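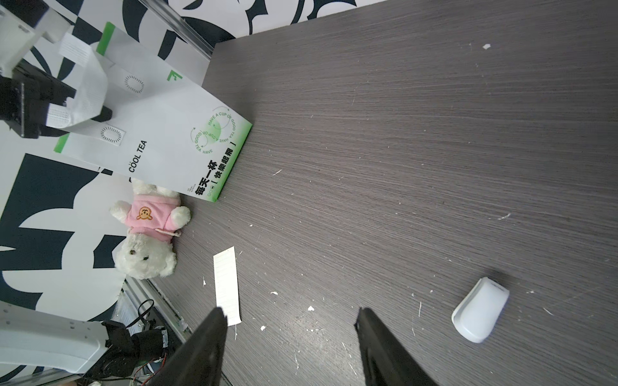

Wrist camera depth fails on thin flat items, grasp planner skips them

Posted by stestex_user

Running the Clollach planner on wrist camera input. The plush bear segments fine. The paper strip and the tea bag get merged into the table plane and never become grasp candidates. Plane threshold is 2 mm. Lowering it gives me false clusters from the wood grain. Any setting I missed?

Hjalti Skov

Don't segment flat items on depth. Run the mask on RGB, project it onto the fitted plane, and pass the polygon to the planner with a fixed height. Set min_cluster_points to 266 for the depth branch only. The default of 2,000 also drops small objects.

Check the hand-eye calibration first. A tilt error there looks exactly like a bad threshold.

zomia_k

Same problem in November. I turned the exposure down and it got a bit better, not sure why.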